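January
By Sarahí Bermúdez

Skadelum council race: petition filings and recount rules

The filing window for the Skadelum council's at-large seat closed at 5 p.m. with two candidates qualified for the spring primary. A candidate needs 2,283 valid signatures from registered voters living inside the city limits. Tuvska submitted 3,142. Figueroa's total had not been posted when this item was written, but the clerk's office has marked the petition as accepted.

A third petition, from Plemard, was returned. Several sheets lacked the circulator's signature, and the code does not allow that defect to be fixed after the deadline. Plemard may still run as a write-in by filing a declaration at least 30 days before the primary. Write-in votes are tallied by name only if that declaration is on file.

Challenges to an accepted petition must be made in writing and must list each disputed line by sheet and line number. A general objection to a whole sheet is rejected unless it concerns the circulator's statement.

The recount rule has also changed. Under the old text, a recount was automatic when the top two candidates finished within 30 votes of each other. The margin is now 40 votes. 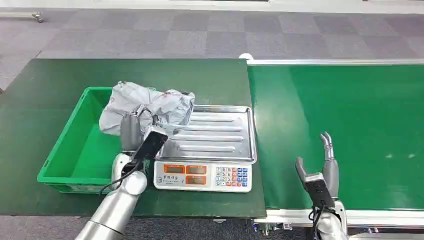
A losing candidate outside that margin may request a recount and pay a deposit, which is returned if the result changes. The request has to reach the clerk before the results are certified. Mail ballots must be received by the close of polls; a postmark does not count.

Corrections and address changes: reply to this newsletter. © Skadelum Ballot Notes. Back to top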